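Schwarze Baumwolle nachfärben: Was geht und was nicht

Im Netz steht viel über Essig, Kaffee und Salz. Ich habe das meiste davon ausprobiert und halte das meiste davon für Unsinn. Wer ausgewaschenen schwarzen Stoff wieder dunkel haben will, braucht Farbe, und zwar genug.

Vor dem Färben

Zuerst das Etikett lesen. Baumwolle, Leinen und Viskose nehmen gewöhnliche Textilfarbe an, Polyester nimmt sie nicht an, auch wenn die Packung von "Mischgewebe" schwärmt. Bei einem hohen Polyesteranteil wird das Ergebnis grau. Fehlt das Etikett, ein paar Fäden aus dem Saum ziehen und in einem Rest Farbe testen.

Dann waschen, ohne Weichspüler. Weichspüler legt sich auf die Faser und macht Flecken, das ist einer der wenigen Ratschläge, die überall gleich lauten und auch stimmen.

Trocken wiegen. Auf meiner Packung von Rekard steht, sie reiche für 300 g Stoff. Für ein sattes Schwarz nehme ich trotzdem 2 Packungen auf diese Menge. Mit einer bekomme ich Anthrazit.

Zum Prüfen den Stoff auf einer helleren Unterlage ausbreiten, am besten bei Tageslicht. Auf einem dunklen Tisch sieht jedes Schwarz gut aus.

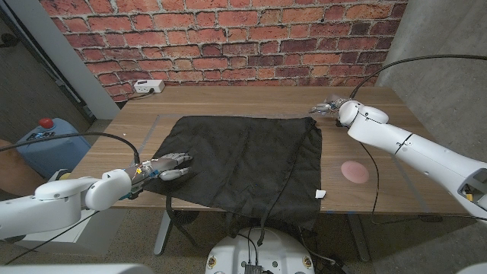

Schwarzer Stoff auf hellbraunem Holz. Kleine Falten vor dem Beurteilen glatt streichen.

Färben im Eimer

Farbe in heißem Wasser auflösen und so lange rühren, bis am Boden nichts mehr knirscht. Salz nach Packungsangabe dazu. Den Stoff nass und auseinandergefaltet hineingeben, nie als Knäuel. Eine Stunde lang alle 7 Minuten wenden. Ob es unbedingt 7 sein müssen, bezweifle ich, aber bei "gelegentlich" vergesse ich es.

Danach kalt spülen, bis das Wasser klar bleibt. Das dauert. Wer hier abkürzt, hat die Farbe später auf den Handtüchern.

Und das Fixiermittel?

Thijs Verbeke schwört in seinem Nähkurs auf Grellesix. Ich habe zwei Streifen vom selben Stoff verglichen, einen mit und einen ohne, und nach mehreren Wäschen keinen Unterschied gesehen. Vielleicht war mein Wasser zu hart, vielleicht taugt das Zeug nichts. Schaden tut es jedenfalls nicht, außer am Geldbeutel.

Essig im letzten Spülgang könnt ihr euch bei Baumwolle sparen. Er hilft bei Säurefarben auf Wolle und Seide, das ist eine andere Baustelle.

Die ersten Wäschen bitte getrennt und auf links.

Stand: 8. Oktober 2026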